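Jestovine D8 dash cam: files missing after parking mode

wasa_driver
29 Jan 2025
Had the Jestovine D8 in my car for two months. Daytime recording is fine. The problem is parking mode. I hardwired it with the Tavares kit, and when I pull the card there are gaps. Last card had 2,277 clips on it and the numbering on the newest one was 2,308. Anyone know where the rest went? Firmware is the one it shipped with.

Rogério Cordeiro
What card are you using? Mine did the same with a cheap one. The camera writes the file name first and then drops the clip if the card can't keep up. I changed to a high endurance card, formatted it in the camera and the gaps stopped.

wasa_driver
It's a high endurance card already, bought new. Formatted in the camera the day I got it.

hidinthorpe_mike
Check the cutoff voltage on the hardwire kit. If it's set too high, the kit cuts power in the middle of a clip on a cold night and that clip is lost. I run mine at the lowest setting.

Anselmo Brito
I wouldn't run it at the lowest setting in January. You'll save a few clips and need a jump start. Leave the cutoff where it is and turn the motion sensitivity down. Mine was on high and it recorded every cat and every branch. On low the card lasts all week. 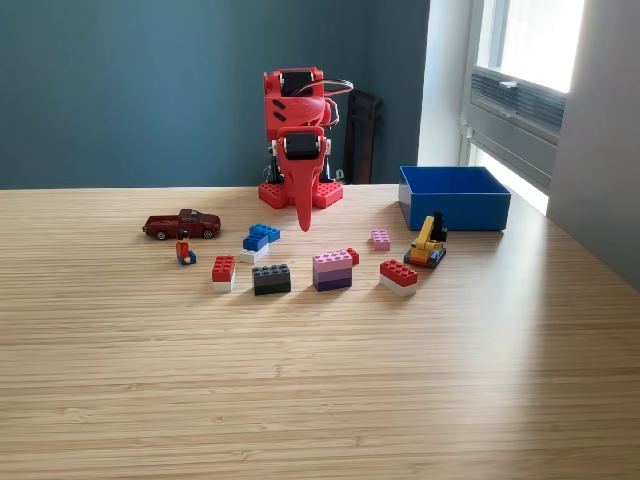 My table by the window, red build standing at the back

hidinthorpe_mike
Been on the lowest setting two winters, never needed a jump. Depends on the battery.

Anselmo Brito
And on how far you drive. I do short trips and the battery never gets a full charge. For somebody like me your advice is bad.

wasa_driver
My commute is eight miles each way, so somewhere in between. Sensitivity was on medium. I'll try low first and leave the kit alone.

Rogério Cordeiro
Before you change anything, look in the locked folder. The D8 moves G-sensor clips there and keeps the same numbering. If you only counted the normal folder, that could be your whole gap.

wasa_driver
I only counted the normal folder. Will look tonight. 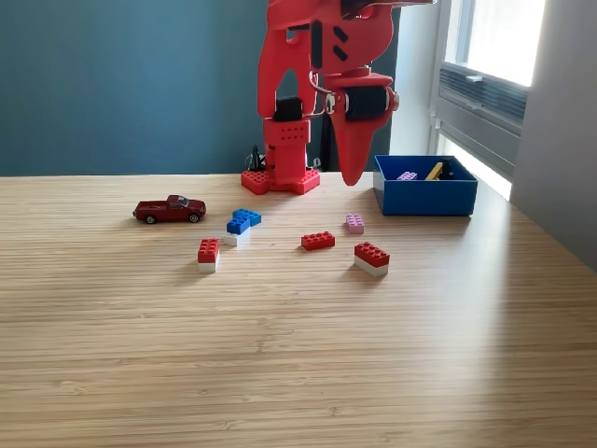
Red arm over the table, fingers open

parkedcar77
The locked folder doesn't explain it for me. I had missing numbers in both folders put together. Support told me to update the firmware and it made no difference.

Rogério Cordeiro
Did you format after the update? You have to, or it keeps the old index.

parkedcar77
No, nothing in the email said to. I'll do that on the weekend.

wasa_driver
OK, looked. There are clips in the locked folder and they fill most of the gap but not all of it. Two numbers are still missing, both from overnight. Sensitivity is now on low. I'll post again when the card has filled up.

hidinthorpe_mike
Overnight is what I'd expect from the cutoff. Read the voltage in the morning before you start the car.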